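String sorting by color

Telimus Household Reference
2025-11-03 – by the Telimus editors

String sorting by color is the practice of keeping loose string, cord and similar craft material in separate open containers, one color to each. It is common in homes, classrooms and small workshops. The usual container is a shallow plastic basket with mesh sides, so that the color can be seen without lifting anything out.
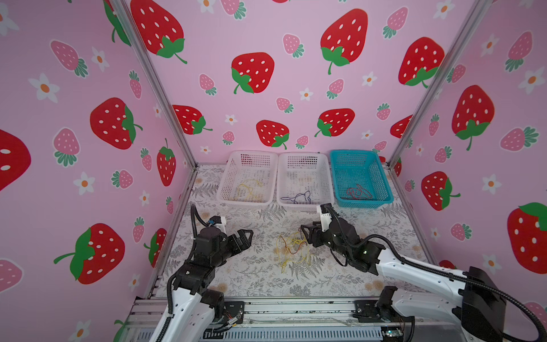
Mixed tangles are loosened by hand before sorting. Pulling hard on one end makes the knots smaller and tighter. Short pieces may go into the basket unwound – longer ones, up to 10 meters, are often wound on a card first. The Vamusholm craft school has taught the method every March to its new students.

Baskets are normally placed in a row against a wall, which leaves the floor or table in front free for the work. 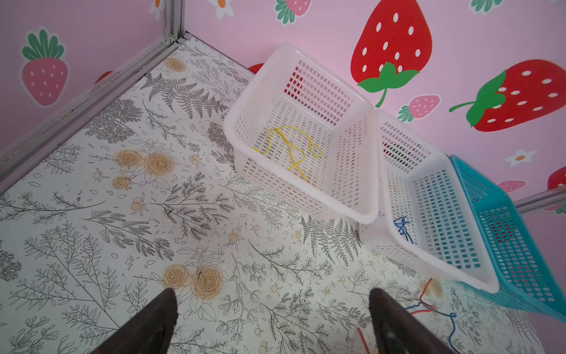
Does each basket need a lid?
A lid is useful only for storage in dusty rooms or for moving the baskets.

Related articles
Cord winding
Gurnness knot
Ingvarsson spool rack
Mesh baskets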